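Two-Arm Sink Caddy Task: Fault Report
Jade Tapley, robotics project unit, second semester

Last updated: February

3. What went wrong

The task we were given was to have two arms tidy a dish-washing set on a table: sponges into a clear caddy, soap bottles picked up from lying down and put where they belong. The controller came from Sunavex and the grippers from Bronix, and both were described to us as ready to use. I am not convinced either of them was, at least for this job.

The fault we logged most often was a late stop. One arm would close on a bottle, the force reading would pass the limit we had set, and the arm would keep moving for a moment before the stop took hold. With a sponge you would never notice. With a full bottle of liquid it matters, and with a hand in the way it would matter a great deal more.

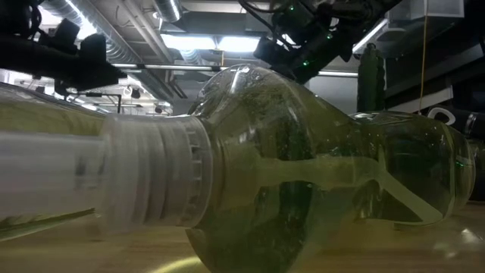

Figure 1. Bottle on its side on the work table, with both arms over it.

Our first explanation was the bottles. They are clear, they are rounded and they roll, and a depth camera has a hard time with see-through plastic. Tindall's notes from last year's project blame clear plastic for nearly everything, and we repeated that in our first draft. I no longer think it holds up. We went back through the log, all 1307 lines of it, and marked every late stop. There were 14. If the cameras were the cause, the arm should have been reaching for the wrong spot each time. In 10 of the 14 the position was fine and the force reading was fine, and only the stop was late.

That points to the software between the arms. Each arm has its own stop, but our setup sent the stop request through Unia, the program that shares messages between the two. When both arms were busy the request waited in line behind ordinary position updates. A safety message should not have to wait in line. We wired it that way because the setup guide showed it that way, and none of us asked why until the fault had been in the log for weeks.

3.1 The work area

The layout did not help, although I would put it second. The arms share a small space, and the soap bottles lie close enough together that a gripper going for one comes down near its neighbour. 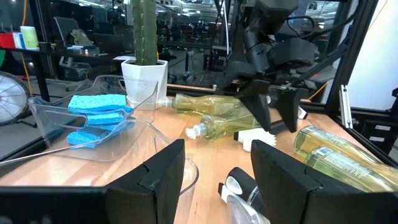 Figure 2. The table from the left wrist camera, with sponges in the caddy and the other gripper over the bottles.

Small items are a problem of their own. A late stop next to a light object just pushes it along, and the log has no line for that. So 14 is the number of late stops we could find, which may not be the number that happened.

3.2 What we changed

We moved the stop request onto its own channel and lowered the top speed of both arms by 30 per cent. We also made it a rule that no one reaches over the table while the arms have power, even when they look parked.

No late stops have been logged since. I would be careful with that result. We made two changes at once, so we can't say which one did the work – and slower arms have less distance to travel before a stop anyway, which could hide a delay that is still there. My group partners wanted to write "resolved" in the status box. I asked for "not seen again", and that is what it says.

3.3 Still to do

Put the speed back to where it was, keep the separate channel, and run the same task again with the table clear of people. Log the time of the stop request and the time the motors respond as two separate entries. Ask Sunavex whether the guide has been corrected. Their last reply said the behaviour was "within normal range" and did not say what the range was.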